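About Jodby

Our Story | What We Teach | Fees | Where We Are | Contact

Jodby is a small bookkeeping and money school for people who run, or are thinking about running, a business of their own. We teach evening and daytime courses in a rented floor above a tile shop in Nudley. We are not a university, we don't hand out degrees, and if you have come looking for a way to double your income in ninety days you will want a different website.

Why we started

Toshio Hoshino spent 16 years doing the books for other people: cafes, plumbers, a boat hire place, two dentists who didn't speak to each other. Over that time he watched a fair number of his clients pay for business courses. Most of those courses cost a lot. Most came with a binder. He read the binders when the clients left them on his desk, and was struck by how little of the material had to do with sending an invoice, setting aside tax or working out whether a job had made any money.

One client, a good upholsterer, had paid for a weekend on "abundance thinking" while carrying three months of unpaid invoices in the glovebox of her van. Toshio offered to sit down with her and a few others on a weeknight and go through their own paperwork. Six people came. That was the first Jodby class, though it had no name then and no proper chairs either.

The name came from a misprint on our first lease. We kept it. We looked into hiring a firm to help us choose a better one and the quote cured us of the idea.

What we think of our own industry

Not a great deal. Business training is full of claims that can't be checked. A school will tell you that its graduates earn more, and it may even be true, but people who sign up for a course are often the ones who were going to sort themselves out anyway. We don't know how you would separate the two, and we have yet to meet a school that has tried very hard.

So we don't publish a success rate. We have taught 871 people. Some of them are still in business, some closed up, and a few worked out halfway through the course that they didn't want to run a business at all and went back to wages. We count that last group as money well spent, although we can see why it wouldn't look good on a poster.

We're also wary of testimonials. We used to have a page of them. They were real, but we had picked the nice ones, as everybody does, and after a while it bothered us. If you'd like to talk to a past student, ring us and we'll put you in touch with somebody who has agreed to take calls. We won't be listening in.

What we teach

Books from Scratch. Six weeks, one evening a week. You bring your own records in whatever state they're in. Shoeboxes are fine. By the last night you should have a working set of accounts up to the end of the previous month. If you haven't started trading yet, we give you the records of Tapia, a made-up sandwich shop with some very bad habits, and you sort those out instead.

Pricing a Job. A single full day. It covers materials, travel, quoting time, the hours you don't charge for and should, and what happens to your margin when you knock a bit off for a mate. People tend to go quiet after lunch in this one.

Reading the Reports. Three mornings. Meant for owners who already pay an accountant and nod along at the meeting. We go through a profit and loss statement and a balance sheet line by line until you can argue with them.

Should I Buy It? Two evenings on large purchases: vehicles, fit-outs, software, machinery. We added this after noticing how many students had signed for something on the strength of a sales visit. We work through the full cost over the life of the thing, including repairs, training, power, the floor space it takes up and the jobs it won't do. Most sales brochures work out savings on the assumption that the machine is busy all day. Yours might be. We ask you to show us the hours before you believe it.

What we don't teach

Marketing funnels, personal brand, mindset, day trading, crypto, or anything with "secrets" in the title. Some of these may be worth knowing about. We aren't qualified to judge and we've noticed that a lack of qualifications doesn't always stop others.

We also don't give legal advice or lodge your tax return. You'll still need an accountant for that, and you should get a quote from more than one.

Software

Students ask which program to buy. Our answer is dull. For the first course we use a plain spreadsheet and a paper cash book, and we think you should understand both before you pay a monthly fee for something that hides them. After that we show you Buvden, which is what we use in the office. It does the job and its bank feed drops out now and then. We get no commission from them or from anyone else. If a teacher recommends a product to you, here or elsewhere, ask whether they're paid for it.

We have looked at the newer programs that promise to code your receipts for you. On clean receipts they do well. On the sort our students bring in, faded and folded and covered in coffee, we found enough mistakes that somebody still had to check every line.
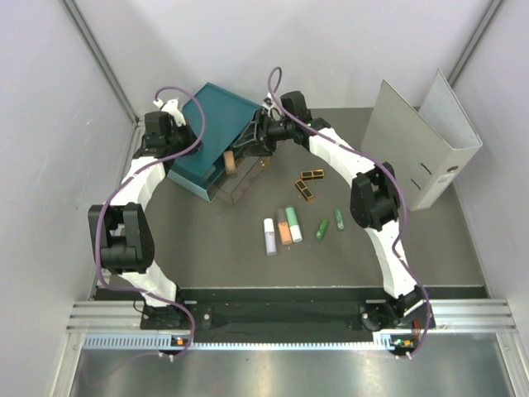

Fees

Books from Scratch costs $480. The other courses are listed on the Fees page, with the full price shown, tax included. There is no early bird rate, no countdown clock and no upper tier with extra access to Toshio. He answers the phone most afternoons, so you can have access to him for nothing.

If you come to the first session and decide it isn't for you, tell us before the second and we'll refund the lot. We ask why, but you don't have to say. We don't offer payment plans. We thought about it for a long time and decided that a school about money shouldn't be putting people in debt to attend it. If the fee is a stretch, the library has good books on all of this and we keep a reading list at the front desk that anyone can take.

Are we accredited?

No. Our teachers hold their own bookkeeping and accounting qualifications and we'll show you the certificates if you ask. The courses themselves don't lead to a recognized award. You get a letter saying you attended, if you did. It won't get you a job and we'd rather you knew that before paying.

Will we get bigger?

We've been asked to franchise twice and to go fully online more often than that. We ran online classes for one winter. Attendance was fine on paper, but people stopped bringing their records, and without the records it's a lecture. Classes are back in the room and are kept to a size where the teacher can look at everybody's books. Somebody once sent us a growth plan with a target of 1000 students a year. It was nicely laid out. We couldn't find the page where it said who would teach them.

Where we are

Upstairs from the tile shop, side entrance, Nudley. There's a lift, which is slow. Parking on the street is free after 6 in the evening. The next Books from Scratch starts in May and enrolments are taken by phone or at the desk. Bring the shoebox.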